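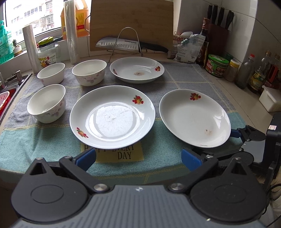

Three bowls, three plates and the gripper with its blue finger pads. The check starts from a layout much like any other sink side.

Looking after the hand-held gripper: gallery and notes
Razia Sandhu, Dunmont workshop
Thursday, February 27, 2025

I was asked to put something on the gallery page about how we keep the hand-held grippers going. The Drasport leaflet that came with our set says they are "maintenance light". I have had these on my bench since May and I would like to know who wrote that.

What follows is the routine as we do it. Some of it comes from the leaflet, some is from Malik (the supplier's support desk, reasonably quick at answering, less quick at answering the question asked), and the rest is what we worked out ourselves. The notes go by part, and the picture at the top will help if you don't know which bit is which.

Finger pads
The blue pads lean in towards each other at the tips. Wipe them with a damp cloth before every session and let them dry fully. The leaflet gives a pad life of 300 hours. We have yet to get more than 100 out of a pair on glazed crockery, and I have stopped arguing with Malik over it. Change both pads together. A new one opposite an old one will hold a plate, then let it turn, and you will spend the afternoon blaming something else.

Pivot screws
The two large silver ones at the inner ends of the black arms. Check them by hand for play, weekly. If there is any, take the screw right out, clean it and refit it with a small drop of threadlock. Havau sell a kit for this job with 11 pieces in it. We use two of them.

Upper joint screws
Four smaller silver screws. They work loose sooner than the big ones, at least on ours. A quarter turn is plenty. I have seen people lean on these as if they were wheel nuts, and then the fingers close in jerks.

Round marker
The small one near the top edge of the grey body. No solvent. Dry lens cloth only. Malik told us a scuffed marker makes no difference, then in the next email told us to replace any scuffed marker. We replace them.

Housings
Leave the two black housings shut. There is nothing in there you can usefully adjust, and the clips don't like being opened twice. Crumbs and grit collect in the triangular openings at the pointed tops, so give those a go with a soft brush.

Cables
Look along the full length for kinks, especially where they bend sharply. Don't tie them tight to anything.

Closing check
Pick up a plate by the rim and set it down, 18 times, on a cloth. The leaflet wants the check done on a bare bench with a foam block. A foam block forgives nearly anything. Shiny plates with a bit of wear on them do not, so plates it is. If it slips once, clean the pads again and start over. If it slips a second time, go back to the pivot screws before you order any parts.

Drasport have a revised leaflet on the way. I'll change this page if it says anything new.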